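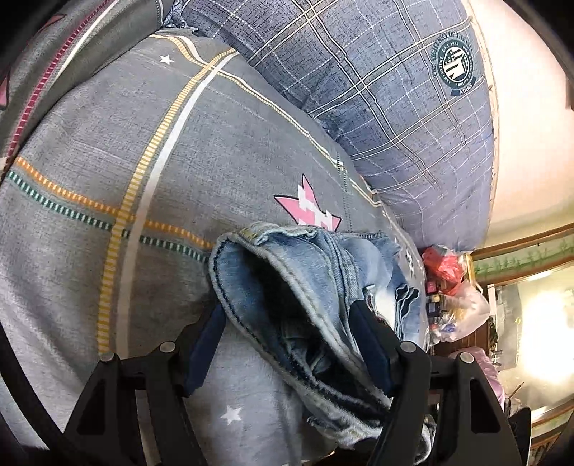 The Fludundale is a lightweight quilt for people who have given up on the top sheet. It goes on over whatever you already own, it comes off in one pull, and it weighs less than the dog. We have sold it since January and have had time to learn what it's good at (warm rooms, guest rooms, teenagers) and what it isn't (Vermont). Like any bed cover, it will spend much of its life as a place to put jeans, and a gray heathered one with yellow and orange dashed stripes running across it takes that job well, as the pattern gives the eye something else to do. Our plain white version is lovely and we sell very few of them to people who own denim.

Size and weight

One size, made for full and queen beds. On a full it hangs low enough to hide the box spring. On a queen it hangs low enough to hide most of the box spring, and we'd rather you heard that from us. The queen weighs 1,671 grams out of the bag, a little more after you've owned a cat for a week. It will go on a king if you are willing to call it a throw.

What's in it

The shell is brushed cotton on both sides. The fill is a thin cotton batting, stitched through in long channels so it stays where we put it. Earlier quilts from our old Zerkidby line had a polyester fill that migrated south over the course of a winter, and we have letters about it. Anyone still sleeping under a Zerkidby with all its stuffing at the feet can send us the order number and get the trade-in price.
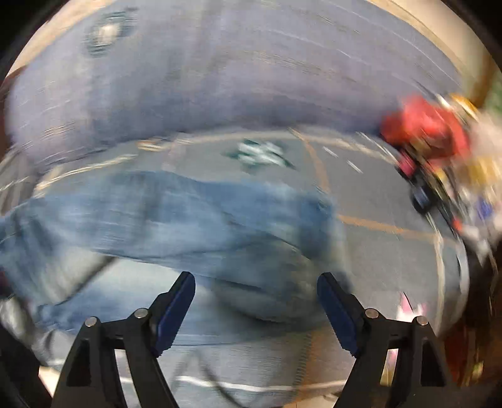 Washing

Cold water, gentle cycle, by itself. It fits in a normal home washer with room to move. New jeans are the enemy of pale bedding, so wash them separately, and don't leave a damp pair lying on the quilt overnight. If you do get a blue smudge, cold water and plain dish soap will lift most of it on the first try. Don't use bleach. Bleach turns the stripes a color that Revathi Kartha, who drew them, has asked us not to put a name to.

Tumble dry on low and take it out while it still feels a bit cool. It will look wrinkled. It's supposed to look a little wrinkled, and we say so in the product name on the European site, where it apparently sounds better.

Storage

Each quilt ships in a drawstring bag made from leftover shell fabric. The quilt will go back into this bag. It took our shipping desk 2 tries to do it and they fold things for a living, so allow some time. Fold in thirds the long way, then roll from the end without the label.

Colors

Heather Gray Stripe, Plain White, and Kandasamy, a dark rust named after the street our first shop was on. Kandasamy sheds a bit of color in the first two washes. Moss is gone and will not be back, despite the petition.

Price and ordering

$121, shipping included in the lower 48. Matching Tuleck pillow covers are sold in pairs; the dashes will line up with the quilt if you are the kind of person who lines them up. Item number 888. Returns are fine for sixty days, washed or unwashed, though please check the bag for socks first.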